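Learning to cook for one

I moved to Prarham in August, into a small flat on the road to Hurnisbridge, and for the first time in my life I have to cook only for myself. At home we were always many at the table. My mother does not know how to make a small pot of anything, and I have learned from her.
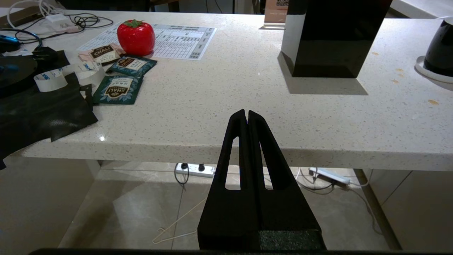 Something red and green on the speckled worktop.

My first soup lasted five days. By the third day I did not want to see it any more, but I was raised not to throw food away, so I ate it also for breakfast. After this I wrote to my old friend Benjie Manalo, who has lived alone for many years, and asked him how he does it. He answered with one line: "Buy a smaller pan." I found one in the charity shop and it has changed a lot for me.

The other difficulty is shopping. In the market they sell onions in big nets, and when I ask for two the man looks at me with pity. Bread I now cut and freeze on the same evening. Fresh herbs I have given up, except parsley, which I can put into everything.

Bus 41 stops in front of the good grocer, so I go there after work, a little before six, when it is quiet. Last time I came home with one leek, one lemon and a piece of cheese, and I was quite proud of such a small bag.

Next I want to try my grandmother's dumplings. Her recipe begins with two kilos of flour.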